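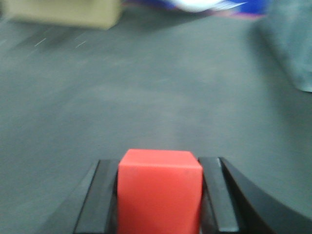 Department of Design and Making, Second-Year Studio, Toy and Play Group

Urkus: A Block Set for Small Hands and Hard Floors
Project report by Zoila Villca

How the project started

My little cousin has a habit of building towers right in the middle of the kitchen, and anybody who has stepped on a toy block in bare feet on the way to the coffee will understand why I picked this subject when the studio list went up in August. I wanted to make a set of plain play blocks that a small child could build with on a bare floor, that would be easy to find again when it was time to tidy up, and that wouldn't make the whole house jump every time a tower came down. The set got the name Urkus fairly early, and although I tried out a few others along the way (Inga was the runner-up, and it's still written on the lid of the storage box) that's the one that stuck.

The brief we were given was short. It asked for a toy or game with very few parts, made with the tools in our own shop, and tried out with at least one family. I was glad of the limits, to tell the truth, as I'm the kind of person who will happily go on adding things to a project until somebody takes the pencil away.

Choosing the shape

I spent the first couple of weeks drawing arches, half moons, long planks, a sort of bridge piece I was very fond of, and a wedge. Then I cut rough versions out of packing foam and took them to the Claltby playroom, where the parents' group was kind enough to let me sit on the floor for a morning. The children liked the bridge piece for a minute or so and then used it as a telephone. What they went back to, over and over, was the cube.

So the set is all cubes. It felt like giving up at first, and I said so in my sketchbook at some length, but once I had settled on it I could put my time into the things that make one cube nicer to play with than another: the size, the corners, the surface and the color.

The corners

A sharp corner looks very smart in a drawing. On a real block it gets dented first, and it's the part your foot finds. I made test blocks with three different amounts of rounding. The most rounded ones were lovely to hold but slid off each other once a tower got to four or five high, and the children got cross with them. The least rounded ones stacked beautifully and hurt. I went with the middle one, where the edges are softened just at the corners and the faces stay flat nearly all the way across. You still get a proper wide face to set the next block on, and you can pick the thing up without feeling an edge.

The color

I had planned on a whole rainbow. My first color sheet had nine swatches on it, with notes beside each one about mood, which I'm a little embarrassed by now. What changed my mind was the floor. The studio floor is gray, the playroom floor is gray, and the kitchen at my aunt's house is gray too, and when I laid the swatches down and walked to the other side of the room, the blues and the soft greens went quiet and the red-orange one fairly shouted. A matte red-orange block on a gray floor is very hard to lose. I like it in close view as well. Even with no shine to it there's a gentle change across a face, a bit brighter on one side and a bit darker on the other, and the top looks almost pink next to the front when the light comes from overhead. I also left the small specks in the surface alone. I had sanded one test block until it was perfectly even and it looked like something from a dentist's office.

The final palette is the red-orange as the main color, with a mustard and a cream for a few of the blocks. Everyone who has seen the set reaches for the red-orange ones first.

The home trial

The set went home with one family for nine days, with a small notebook I asked them to leave near the toys. I didn't give them a form to fill in, as I thought they'd be more likely to write in it if it felt like their own. They filled seven pages, mostly in the evenings, and some of it was a drawing of a cat.

The most useful notes were about picking up. The mother wrote that tidying went faster than with their other toys, and she thought it was the color, as she could spot a block behind the table leg from the doorway. The father would have liked a bag with a wider mouth. The four-year-old asked for a door, meaning a block with a hole in it, and I've thought about that more than I expected to. They also told me that the towers came down quietly enough for the baby to sleep through in the next room, though the baby by their account is a heavy sleeper, so I don't lean too much on that.

Cost

We were each allowed 400 in shop credit for materials. I came close to using all of it, and a good share went on test blocks that are now holding up plants around the studio. If I had cut the foam versions sooner, before buying anything, I would have had enough left over for a second full set, which the playroom had asked for and which I still hope to make.

What I would do next

The bag needs to be made again from scratch. Mine is a drawstring bag and it's really too narrow, just as the notebook says. I'd like to try a flat mat that gathers up at the edges, so the whole building site can be lifted off the floor in one go and hung on a hook.

I would also like to try the hole. Iltia, the name I've given the next round of drawings, is a single extra block with an opening through it, big enough for a toy person to walk into. It may turn out to be another telephone, but I would like to see it on the floor with the others before deciding.

My thanks to the parents and children of the Claltby playroom, to the trial family, to the shop staff who showed me more than once how to set up the sander, and to my aunt for the kitchen.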